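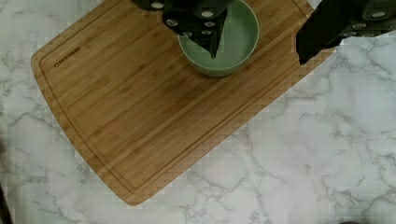 Puesto de cocina, vista desde la muñeca: cuenco verde sobre la tabla de bambú, con un dedo de la pinza dentro del cuenco.

Cuaderno de taller. Abril, 9:40
Asunto: revisión de las normas de trabajo en el puesto de manipulación de menaje
Redacta: Yolanda Tello

Se inicia la revisión del procedimiento interno Tekden, apartado de contacto con recipientes. La versión vigente regula la velocidad de aproximación y la parada de emergencia, pero no dice nada sobre la entrada de un dedo en un recipiente abierto. Hasta ahora cada operador ha aplicado su propio criterio y los registros resultan difíciles de comparar.

Criterios acordados con Merja Eskola para la nueva redacción:

Entrada en el recipiente. El dedo descenderá por la abertura sin apoyarse en el borde. Si se produce contacto con el borde durante el descenso, el episodio se conserva y se anota como «contacto previo». No se borra ni se repite sobre el mismo número.

Fuerza de cierre. Límite provisional de 18 N para loza y cerámica. Se ha propuesto subirlo a 19 N para las piezas de pared gruesa; queda pendiente de ensayo y, entretanto, rige el valor inferior para todas.

Segundo brazo. Cuando no intervenga en la tarea, permanecerá detenido y fuera de la trayectoria del primero. Se admite que se sitúe sobre una esquina de la tabla siempre que el operador tenga a la vista el recipiente completo desde su posición.

Superficie. La tabla se colocará directamente sobre la encimera. No se exige alineación con el canto; la orientación se variará entre series y se hará constar en la hoja. Queda prohibido marcar la tabla con cinta o rotulador.

Tornillería. Comprobación visual de las cabezas accesibles de la pinza antes de cada serie y reapriete cada 700 ciclos. El contador se pone a cero únicamente después del reapriete, con firma de quien lo realiza.

Observaciones. La plantilla de Wekside que veníamos usando reserva una sola casilla para «incidencias», insuficiente para distinguir contacto, deslizamiento y parada manual. M. Eskola preparará una hoja con casillas separadas. Se ha consultado también el cuaderno de la celda Flasodov, donde se exige la presencia de 2 personas en el primer ensayo con cada recipiente nuevo. Se adopta el mismo requisito.

Pendiente: definir qué se considera recipiente vacío a efectos del registro, fijar la distancia mínima entre ambas pinzas y remitir el borrador a Pētersons para sus comentarios. Hasta su aprobación siguen en vigor las normas anteriores, salvo en lo relativo a la fuerza de cierre, que se aplica desde esta anotación.

Y. T.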